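Stem by Stem: Automating the Arrangement Bench at Breltside

3/3/25

Breltside makes artificial flower arrangements for hotels, clinics and furniture showrooms. Its main workshop is in Celham, and until last July every stem that left it had been placed by hand. Three of the benches there now have a robot arm. Arūnas Lill, the process engineer who specified them, and Anwara Begum, who has worked as an arranger and now leads the bench team, spoke to us separately. Their answers have been edited for length.

Lill began with the order book. The plant had 3,905 arrangements to deliver in its last full quarter of manual work, and the delay was in the middle of the job.

"Design is quick and packing is quick," he said. "The slow part is filling. You have a layout, you have the stems, and somebody has to pick and insert them in the right order to the right depth. That was the part we looked at."

The first proposal, from an outside integrator, was a closed cell with fixed trays and a conveyor. Lill turned it down after a week of trials. The cell needed each stem presented straight and at a known height, and fabric flowers with wire cores do not stay straight in a carton.

"They come out of the box bent," he said. "We would have needed people to straighten stems for the machine. I could not write a cost case for that."

What Breltside installed was the Kairys, a smaller arm with a two-finger gripper and a camera close to the fingers. It works at the same bench as the arranger and handles one stem at a time. Lill listed the settings that took longest to get right: closing force, grip height on the stem, and the approach angle once the container is more than half full.

"Closing force we solved in a few days. Too little and the stem rotates. Too much and you mark the coating. Grip height is harder, as every supplier puts the side branches in a different place. We keep a table with one entry per stem type. There are 132 entries in it now."

Insertion into a full container is still the weakest step. The arm has to bring a stem down among blooms that are already set, and a fabric petal gives way with very little resistance, so the force reading says little until the stem reaches the foam. The current rule is that the arm stops and signals if it has not felt foam by the expected depth. The arranger then finishes the stem by hand.

Begum gave the working figures for that rule. In a typical shift on her bench the arm attempts 300 stems. Last month her worst shift had 43 stops.

"Forty-three is too many," she said. "You get pulled back to the arm when you are in the middle of something else. On a good shift I hardly go over there."

Asked what the something else consists of, she said that her own job had moved to either side of the filling step. Before, she was given a layout and built it repeatedly. Now she builds the first piece of each order, records the sequence for the arm, and checks the finished pieces against her original.

"I do more looking and less pushing," she said. "My wrists are better. My eyes are tired by four o'clock. I asked for better light and we got it in the winter."

She was less satisfied with the way the change was introduced. The arrangers were shown the arm after it had been bought, and the first version of the recording software, called Ruvodow, used engineering terms for every step.

"It asked me for an insertion vector. I have been doing this for a long time and I have never had an insertion vector. I turn the vase until I can see the gap, then I put the flower in the gap. Arūnas came and sat with us for two days and after that they changed the words."

Lill confirmed this and said he would do the sitting first if he were starting again. The prompts now use the arrangers' terms: face, collar, gap, lean. The underlying data did not change.

Both were asked about jobs. No arranger has been let go, according to Lill, but two who left have not been replaced. Begum said the team knows this.

"People count," she said. "They see two empty stools. I tell them what I have been told, that the next hire will be for finishing. I would like to see it in writing."

Pay is also unsettled. Recording a sequence is skilled work, in her view, and it is still paid at the bench rate. Lill said a revised grade has been drafted and is with management.

The remaining technical work is on regrasping, where the arm sets a stem down and takes it again at a different height.
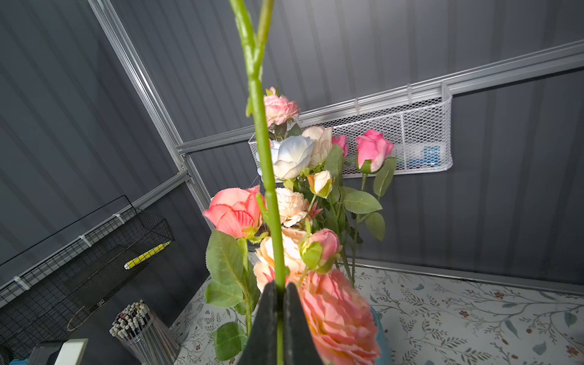 Grip height decides most of what happens after the pick. Held low, a long stem sways at the top when the arm moves, and the arm has to wait for it to settle before going in. Held high, the fingers reach the flowers before the stem is fully down. Lill's table gives a single height for each type, which works for short stems with one bloom and poorly for tall ones. The light green stem between the black fingers, with its small nodes and short side branches and a split near the top, is the kind he means, and a bouquet as dense as the one behind it, roses and ruffled peonies set close together, leaves little space for the fingers. Begum's advice was to put the tall stems in early, before the big heads close the gaps. She has recorded her last few sequences in that order, and Lill is comparing the stops.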